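Bramwell Sorting Hall

The Bramwell Sorting Hall is a workplace run by the housewares firm Clotport, where robot arms share the handling of tableware with human staff. It opened in September as a replacement for the firm's older packing room in Farano.

Operations

The hall employs 95 people and handles 516 product lines, most of them bowls, cups and small shelving. Arms take on repeated lifting and placing, while staff set out the goods, check for chips and deal with items the arms fail to grip. Software for the arms was written by Brosov under its operations lead, Kauko Lahtinen.

Effects on staff

Before the change, packers worked at fixed benches and were paid partly by the piece. Piece rates ended when the hall opened, and all floor staff moved to hourly pay. A new job grade, cell attendant, was added for workers who restart arms and log faults. Nantana Wannasri, a former packer, was the first to hold it and later trained the evening shift.

Reported wrist strain fell in the first year – complaints of eye fatigue rose, mainly among staff who watch monitors. A study by Ye-seo Jin and Rigoberto Esquivel found that 92 percent of attendants wanted to rotate between screen duty and bench work. Rotation every two hours was adopted the following spring. Noise and the loss of conversation between benches remain subjects of discussion with management. 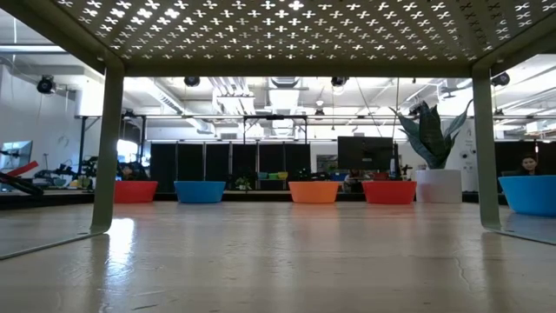
Colored bowls and a snake plant on a table, with a robot arm at left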